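Kastedden Cell: Equipment and Budget Notes
README, revised in October

Start with this file if you have been asked to approve, renew or explain any line of the Kastedden budget. The recordings are documented elsewhere. What follows covers what we bought, what we should have bought, and what we intend to ask for next.

Scope

Kastedden is a bin-picking dataset built on one arm, one split bin and a growing pile of household odds and ends. The budget was planned for 8 months of work. The arm was the large number on the page, so it got all the meetings. The small numbers got none and have been getting even ever since.

What the quote covered

The Stanberg quote listed the arm, the controller, the gripper and delivery. It was silent on hoses, fittings, cable ties, clamps, tape, and anything for the bin to sit on. Please read quotes for their silences. Our first purchase after delivery was 16 cable ties, and the finance form asked us for a business case. 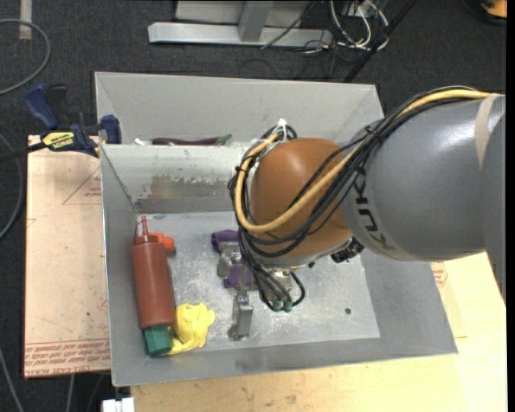 Kastedden Notes, Issue 8, p. 16

Cabling along the arm deserves its own budget line. Every cable and hose that reaches the wrist has to travel with it, and the bundle needs slack in one place and restraint in another. Ties and tape do the job for the price of lunch. A proper dress pack costs a good deal more, and we have asked for one twice. Ask again in the spring, when people are generous.

Bins and clamps

Metal bins scuff and lose their paint. Treat them as consumables, whatever the asset register says (ours gives them the same service life as the building). A bar clamp on the divider is cheap and can be shared with the workshop, provided the workshop is told. We recommend owning your own.

Objects

Bottles, plastic vegetables and soft things that crumple come out of petty cash. Keep the receipts. An auditor will want to know why a robotics project bought an eggplant, and "purple, smooth, hard to grasp" was accepted as an answer.

Requested for next year

Dress pack for the arm: requested, third attempt
Spare bins: 8
Spare gripper fingers: one set, from Ngau
Replacement hoses and fittings: from Drirkex, who will sell short lengths
Clamps: two, to be engraved

Known gaps

Floor space was never costed. Neither was the afternoon spent moving cables out of the walkway — the first afternoon, or the ones after it. Prices are kept in the budget sheet, which is updated whenever an invoice surprises us.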